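Cleneo Desk Mat, size M

Item 2217. Price 18 euros, in stock.

The Cleneo mat is made for people who work many hours at the same desk and want a quiet surface under the arms. It is made of felt, 3 mm thick, with a thin cork layer on the back. The cork keeps it in place on glass and on lacquered desks. Colors at this moment: gray, moss and dark blue. The sand color will come back in October. 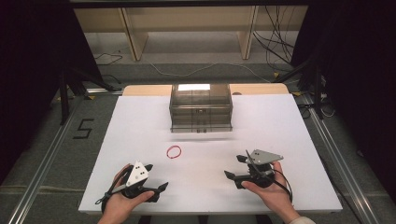

Before the first use, please leave the mat flat for one night, with a few books on the corners – it travels rolled and needs some hours to relax. Small stains can be removed with a damp cloth and a little soap. Do not put it in the washing machine, the cork will separate from the felt.

For bigger desks we have size L, item 134, with the same felt and the same cork. Companies who order more than 200 pieces can ask for their own color or a sewn label. For this please write to Nouhaila El Ouafi in our sales office and mention the size and the delivery country.

Returns are accepted if the mat is clean and in its tube.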